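From: Efthymia Alexiou
To: members list
Date: 1st March
Subject: Re: Switching our orders to the Vornero plan

On 1st March, Sotiris Liapis wrote:

> Vornero has offered our buying club a flat plan. We pay $457 a year
> and get free delivery on everything. Last year we paid $334 in
> delivery fees, but they say a club our size will order a lot more
> once delivery is free. They also say their new warehouse means fewer
> mistakes. I think we should sign before April.

Sotiris, thanks for doing the legwork, but I'm not sold. By your own numbers we'd be paying $123 more than we do now, and the only way to come out ahead is to order more stuff. Who here has been asking to order more stuff? I joined so I could spend less on flour and dish soap.

I went through the brochure twice. My comments, in the order it makes its claims:

1. "Fewer mistakes"

Fewer than what? There's no number given for last year or for this one. We had wrong items in 7 orders, and most of those were Vornero swapping one brand for another because they were out of stock. A newer warehouse doesn't put Jolix soap on a shelf that has no Jolix soap. I'd sooner see their stock records. 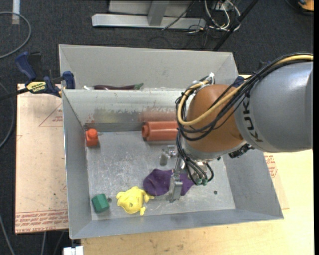 2. "Free delivery on everything"

Read the small print on the back page. Orders under $100 are left out, and so is anything heavy. Half of what the Simwood Road households buy is rice and cat litter.

3. "Cancel any time"

You can cancel, sure. I can't find a word about getting money back for the months you didn't use. Could you ask them for that in writing? A phone call won't do, we had one of those with Stergiou and you remember how that went.

If they'll put the refund terms on paper and drop the $100 minimum, I'll look at it again. Until then I vote we stay as we are and pay per delivery.

Also, whoever has the key to the storage closet, please bring it back.

Efthymia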